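Penrose hand-held gripper work: progress report
To: Clendcombe program office
From: Þórey Bech, Undska
Thursday, February 15, 2018

Status: collecting again, after a stop we would have preferred to schedule ourselves.

You funded us to record people handling small, awkward things with the hand-held grippers, so that the Gastus arm can learn from the recordings. Small and awkward has gone very well. The grippers have been the difficulty.

On the second day of the jewelry sessions, the left gripper began to report its fingers fully open while they were firmly shut on a necklace. The operator saw nothing wrong, because mechanically nothing was. The recording software saw nothing wrong either, which is less forgivable. We found the fault when a reviewer noticed a bracelet being lifted, according to the data, by a gripper that had let go of it.

The cause was a set screw on the encoder shaft. It had backed out far enough for the shaft to slip under load. We had a checklist item for that screw. It said "check screw," and everyone had faithfully looked at it.

Of the 743 episodes recorded in this period, 15 have finger readings we can't trust. They are out of the training set. We kept the video, mostly as a lesson in humility.

There was also a safety matter. While the screw was being reset, the linkage closed on a technician's fingertip. The skin wasn't broken and no time was lost, but the battery should have been out, and it wasn't. Removing it is now step one.

Work resumed with 2 grippers, one for each hand.

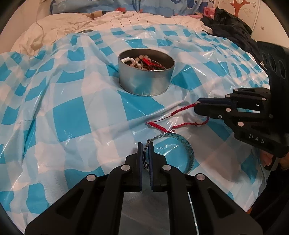

Two-gripper jewelry task: wire loop at left, red braided bracelet at right.

Changes made:
Thread locker on the encoder screws of all 4 units.
Finger readings compared with video at the start of every session — a closed gripper must now claim to be closed.
"Check screw" replaced by a torque value.

We are not asking for more money. We would like the October milestone moved back by two weeks, and we'll send the revised schedule once the replacement episodes are recorded.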